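Lecture 6 – Learning a grasp from wrist-camera views
Robot Manipulation, Skerkstead

Reading before class: the Pasaribu notes, chapters on imitation and on camera placement. Bring your printout of the loss function from last time, as we reuse it.

Today's topic is what a policy can learn when its only view comes from a small camera near the gripper. The running case is a handle with spiral grip wrap, one of the objects in the Plarnutlow set.

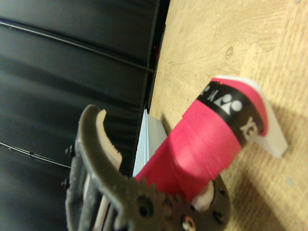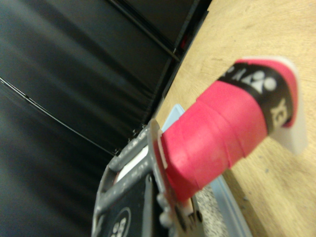

Wrist views of the wrapped handle, with the light wooden tabletop and the dark surface beside it.

Zineb Kettani objected to this setup when the method was first presented. Her point was that a wrist camera loses the wider workspace exactly when the arm gets close, so a policy may do well on the last part of the reach and still have no idea where to start. She would have added a fixed overhead camera and accepted the extra calibration. We come back to her objection in section 4.

1. The data

The set holds 1553 demonstrations, all recorded by people guiding the arm by hand. Each one stores the wrist video, the joint angles and the gripper opening. We hold out 375 of them for testing and train on the rest. The split is made by session. If you split by single frames, nearly identical frames end up on both sides and the test score tells you very little. Two of last year's projects had this problem.

2. The policy

Input: the current image, the image before it, and the gripper opening.
Output: a short chunk of future motions, expressed in the gripper's own coordinates.

Using the gripper's coordinates matters here. The camera moves with the wrist, so an object that needs the same approach looks much the same wherever it is on the table. In base coordinates the network has to learn the arm's geometry as well, and with a data set this size it learns it badly.

We predict 6 motions at a time and carry out the first 2 before predicting again. Longer chunks give smoother motion but respond late if the object shifts. Shorter ones respond quickly and tend to jitter near contact – you will see this in the lab if you set the chunk length to one.

3. Why long handles are hard

A long cylinder gives a clear direction but a poor sense of position along its length. Slide the gripper a little way along the wrap and the local pattern repeats. Printed bands and end caps break the repetition, and a network will use them if it can. Whether we want it to is a fair question. A policy that depends on a printed band may fail on a plain handle of the same shape.

The test is simple. Mask the band in the held-out images, run the policy again and compare the predicted motions. Report the change along the handle's axis separately from the change across it. A single averaged error hides the effect, as most of the damage is in one direction.

The gripper also covers part of the object. At close range, the end nearest the gripper may be hidden by the fingers or the plates. The previous image helps a little. A longer history helps more in principle, but in the Flotport runs it made the policy copy its own past motion, and it stopped correcting mistakes.

4. Back to the overhead camera

Kettani's objection holds for the start of the reach. With the object out of view, our policy has nothing to go on, and the demonstrations contain few examples of searching. For this course we start every trial with the object somewhere in the wrist view and say so in the write-up. Please do the same. A success rate without the starting condition can't be compared with anyone else's.

For grasping itself, one view is enough to study the questions above, and it keeps the code short.

5. Lab work, due in May

a) Train the baseline with the settings in section 2. Keep the random seed in your report.
b) Repeat with base coordinates. Plot both test curves on the same axes.
c) Run the masking test from section 3 and write one paragraph on what you find.
d) Optional: feed in one extra past image and look for the copying effect.

Robot time is booked on the sheet by the lab door. Parts a to c need only the recorded data, so start those first.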